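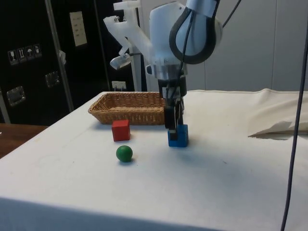 Wodton is a small town with one large employer, the Zariņš woolen mill, and the mill opens its doors to visitors once a year. I went on 2nd July with Inna Tkachenko, who weaves at home and had wanted to see the carding room for a long time. These are my notes for anyone thinking of going next year.

## Getting there

The bus from Osholm stops at the foot of the mill lane. From there it is a steep walk of 2 miles, and there is no sidewalk on the upper half. Drivers can use the field behind the dye house. We took the bus and were hot and thirsty by the time we reached the gate. Cold water was on sale in the yard, along with cheese rolls that ran out before noon.

You sign in at the gatehouse and get a paper wristband. Tours leave when there are 23 people waiting, so we stood by the weighbridge for a while and read the notice boards. Closed shoes are required. A man in sandals was sent to the shop, where they lend out rubber clogs.

## The tour

Our guide was Valdir Caldeira, a loom fitter at the mill. He speaks quietly, and in the weaving shed that was a problem. He told us most of what we needed outside each door before we went in, which worked well enough if you stood near the front.

The fleece store comes first. Bales are stacked to the roof and the floor is slick with grease from the wool. The mill buys from hill farms on both sides of the valley, and the quality changes a lot with the weather. Valdir said that a wet February gives them trouble well into the summer, as the fleeces come in matted and take longer to scour.

Scouring is done in long troughs of warm water. The smell is strong – sheep, soap and something like wet cardboard. Two people in our group waited outside for that part. The lanolin is skimmed off and sold to a soap maker.

The carding room was what Inna had come for. The machines are old, with iron frames painted green, and the wool comes off the last roller in a thin web that you can see through. We were allowed to handle a length of sliver, which is the loose rope of fiber that goes on to be spun. Inna asked about the wire on the rollers and how often it is replaced. The answer was long, and I did not follow much of it, but she wrote it all down.

Spinning is upstairs. After that you cross a covered bridge to the weaving shed, where 3 of the looms were running. Ear plugs are handed out at the door. They were weaving the Purura blanket, a gray and rust check that the mill has made for many years. I liked the mending room better. The menders sit at sloped tables under the north windows and pull the finished cloth across, feeling for knots with their fingertips. One of them let me try to find a fault. I missed it twice.

The tour ended in the finishing department, where the cloth is washed, raised and pressed. It was very warm in there and we went through quickly.

## The shop

Seconds are sold by weight. Full blankets start at 200, and I thought that was high, though the seconds table had some good pieces with only small marks. Inna bought undyed yarn on cones. I bought a scarf and a bag of mill ends for patching. They take cards, but the reader was slow and the line went out the door.

## Practical notes

- Tickets are sold at the gate only.
- There are a lot of stairs. Ask at the gatehouse about the ground-floor route, which leaves out spinning.
- Photos are allowed everywhere except the pattern office.
- The last bus back to Osholm leaves before the mill closes. We nearly missed it.

Inna has asked to go back on a working day to see the carding machines being cleaned. Valdir gave her the number of the office, and she is waiting to hear.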